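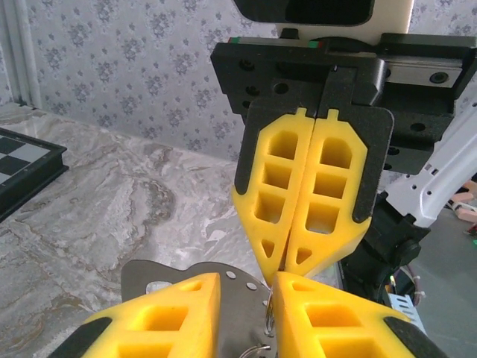

How much money should I set aside for a robot arm in a home workshop?

Take the price of the arm and plan to spend that much again on everything around it. If the arm is $1,000, have $2,000 ready before you order, and if you only have $1,000 altogether, shop for a $500 arm or wait a few months.

I get that one in my email more than any other (well, that and the one about getting wood glue out of a sweater), so I finally sat down and wrote out how I plan for a machine like this. I fix furniture and make small wooden things in a converted back bedroom, and I'm no engineer. I'm a person with a bench, a budget notebook and a tendency to click "buy" after dinner. Most of these tips come from doing it wrong the first time.

Write down the job before you write down the price

Get one sheet of paper and write what you want the arm to pick up. Be really specific! "Help in the shop" isn't a job. "Move small sanded blocks from the tray to the rack while I do the next batch" is a job. Put down the heaviest thing and the smallest thing, and how far apart the start and the finish are. Then measure that distance on your own bench with a tape.

I skipped this and bought on looks. My first arm could lift everything I owned and couldn't reach the back third of the table. I sold it to a man two towns over and lost money on it, and I'm still a bit sore.

When you compare listings, look for the reach, the payload, and whether that payload includes the gripper. On plenty of small arms it doesn't. A gripper with its mounting block can eat up a good share of what the arm can carry, so put yours on the kitchen scale (in a plastic bag, please, if you also bake) and subtract.

Split the budget into envelopes

I mean real envelopes, though a spreadsheet is fine if you're that kind of person. Mine say:

Arm
Gripper and fingers
Table and mounting
Power and cables
Spares
Oops

The Oops envelope is the one I'd fight for. On my second setup it went on a replacement cable, a longer set of clamps and return shipping on a bracket that was the mirror image of the one I needed. It came to $236, and I'd have been stuck for weeks without it. Whatever is left in Oops at the end goes into Spares. It doesn't go to the nice chisels. I've tried it both ways.

If you find yourself robbing the Table envelope to get a fancier arm, stop and go make a sandwich. A good arm on a wobbly table is a bad arm.

The fingers are the cheap part that you'll buy again and again

People spend weeks picking an arm and about four minutes on what touches the work. Go the other way. Fingers and pads do the wearing out, the same as brake pads or sponges, and the right shape depends on what you're grabbing. Soft-looking padded fingers like the yellow ones at the top of this page come in lots of shapes, and before you fall for any of them I'd ask the seller three things. Can I buy the pads alone, without the plates behind them? How are they held on? And do you expect to have the same pads next year?

That last one matters. I bought a bargain gripper from a marketplace seller whose pads had vanished by August, and I spent a long evening with craft foam and double-sided tape. It sort of held. Now I order from Drisik, which is a small outfit and slow to ship, but they sell the pads separately and they answer the phone. I order two sets at a time, one to use and one for the drawer.

Oh, and write the date on the bag when you open a new set. You'll find out how long a set lasts in your shop with your kind of work, and next year's pad budget writes itself.

One arm or two?

Everybody wants two. I wanted two! A pair can hold a piece with one and work on it with the other, or hand something across. But the second one costs more than a second one, if you see what I mean. You need more table, more power, more room between them so they don't meet in the middle, and a lot more of your own time on setup.

My rule is that you run one arm until you can name the exact moment when you wished for another hand, and you've written that moment down on at least three different days. Denise Bunting, who I swap parts with, got her second one right at the start and it sat in its box all winter. She says the box made a very nice plant stand.

If you do think you'll go to two, plan for it now even if you buy it later. Get the wider table the first time. Buy the power strip with spare outlets. Leave the space. Moving a bolted-down arm six inches to the left is a whole Saturday and some language.

The table, and what's under it

Check these before you spend anything on the arm itself:

Push down hard on each corner. If it rocks, fix that first.
Look at the underside. Clamps need a flat edge to bite on, and a lot of desks have a lip or a metal rail right where you want to clamp.
Find out what the top is made of. Some tops dent under a clamp and some chip, so put a scrap of plywood between the clamp and anything you care about.
Measure from the tabletop up to any shelf, lamp or sloping ceiling. Arms go up as well as out.
See how far it is to the outlet with the door open and the door closed.

My top is 22 inches deep and I really wish it were more. When the arm is stretched out it's fine, but when it folds back the elbow wants to be where the wall is. If you're building from scratch, draw the arm folded and then draw it reaching, both on the same piece of paper, and make the table fit the drawings. I used the back of old wrapping paper so I could draw it full size on the floor. Highly recommend, so long as you don't have cats.

I got my lumber and the bolts at Okafor, the hardware place by the rail crossing, and they cut the top for me while I waited. Take your drawing in with you. The person at the saw will spot the thing you missed.

Cables deserve their own line in the notebook

Cables are boring and they'll stop you cold. Budget for one spare of every cable that moves when the arm moves. Those bend all day, and flat ribbon cables in particular don't enjoy being pinched or folded. Ask what the connector on each end is called, write it on a piece of masking tape and wrap the tape around the cable when it arrives.

Buy longer than you think for the ones that lie still, and leave slack at every joint for the ones that move. Hook-and-loop straps beat zip ties here. You'll be undoing them every other week at first - zip ties get you snipping near wires, and I've snipped a wire. I get the straps on a big roll from Wavano and cut them to length with old scissors.

Clear the deck for testing, but keep your practice stuff close

Set some money aside for things to practice on, even if it's only a few dollars. Scrap blocks, bottle caps, the checkers from a thrift-store set, whatever is close to the size of your real work and won't break your heart. Keep them in a shoebox by the bench. My first week I practiced on finished drawer knobs and I ended up repainting every last one.

For the same reason, put the e-stop button (the big one that cuts the power) in the first order and never in the "later" column. If your arm doesn't come with one, ask the seller which one fits. Mount it where your other hand already rests. And keep your sleeves, your hair and any children back from the thing while it's moving, please, even a little one.

Used can be great, if you ask the dull questions

I bought my current arm used at the Trilow swap meet, and I'm very happy with it. Here is the list I keep folded in my wallet for these occasions, in the order I ask:

Can I see it move, every joint, both directions?
Is the power supply the one it came with?
Do you have the software and any login that goes with it?
What has been replaced?
Which screws are stripped? (Say it just like that, as though you already know there are some. There are always some.)
Are the original fingers in the box?

If they can't show it moving, I offer what I'd pay for a box of parts. Sometimes they take it! Bring an extension cord and a power strip, seeing as the outlet at these things is always forty feet off.

The login question saved Anitha Joseph a bundle. She was all set to hand over cash for a lovely clean arm and the seller couldn't get into the account it was tied to. She walked away and bought a scruffier one with all its paperwork, and it's been running ever since.

Put your own hours in the plan

This is where my notebook was blank for years. An arm takes evenings. Unpacking and mounting took me one, wiring took another, and then teaching it one simple pick-and-place took me every evening for two weeks (I'm slow, and I kept stopping to watch it). If you're buying one to save time before a craft fair, buy it for next year's fair.

So I pencil in the order date, then the date I expect it to do something useful, and I leave a good fat gap between the two. During the gap I spend nothing. No accessories, no upgrades, no second camera, no colored lights. By the end I know what I need, and it's usually a better clamp.

Next week I'm back to stuck drawers and candle wax. If you've got a supplier for finger pads that ships faster than mine, leave it in the comments with the shipping cost, and tell me what you're picking up with them.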